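Equipment plan: robot arm purchase moves to second stage

The Automation Group has completed its simulated sorting trials, using coloured cubes and a green box.

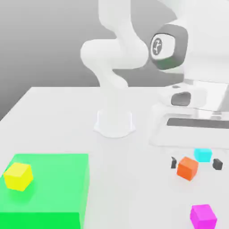
Budget and next steps

Quotations have been received from Plundeck and Kerr. Both include delivery and fitting, but only Kerr has priced spare finger pads - these will be added to the Plundeck figure before the two are compared. Funds for 4 arms are held over from November. Departments should send bench space requirements to Hoi-yan Cheng, Room 124, Nidel Building.

Jan 18, 2026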